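Round-ups and the patience of small balances

Round-up saving is simple arithmetic. A customer pays $3.55 for a coffee, the bank charges $4, and the 45 cents left over goes to a separate pot. Sketbridge, which runs the feature for a group of regional credit unions, handles the transfer in one batch each night instead of purchase by purchase.

The batch matters more than it sounds. A transfer made at the register can fail if the card payment is later changed, as happens with gas pumps and restaurant tips. Sketbridge waits for the final amount to post, then rounds. The delay is usually one to three days, and the customer earns no interest on the difference until it lands.

Henok Mamo, who designed the settlement rules, says the early version rounded on the first authorization. "We were pulling money back out of pots every morning," he says. "People saw their savings go down and called us."

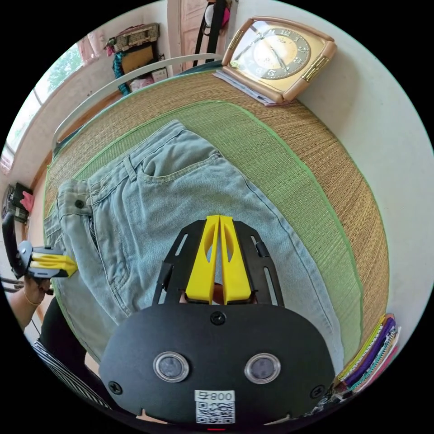

The yearly totals are modest. Among members who kept the feature on from one December to the next, the typical pot held around $480. Those who also set a fixed monthly transfer ended the year well ahead, and the fixed transfer accounted for most of the gap.

Where the pot sits is a separate question. Hutapea, a rival app, keeps round-ups in a checking account that pays nothing until the balance reaches $400. Sketbridge sweeps them into the member's ordinary savings account, at whatever rate the credit union has posted. Neither app lets the customer send the money to an outside bank automatically.

Zahira Teoh, who reviews deposit products for the newsletter Sandix, advises readers to check two lines in the terms: the minimum balance for interest, and the overdraft rule. Sketbridge skips the night's transfer when checking falls below a floor the member chooses. The default floor is zero, and Teoh would set it higher.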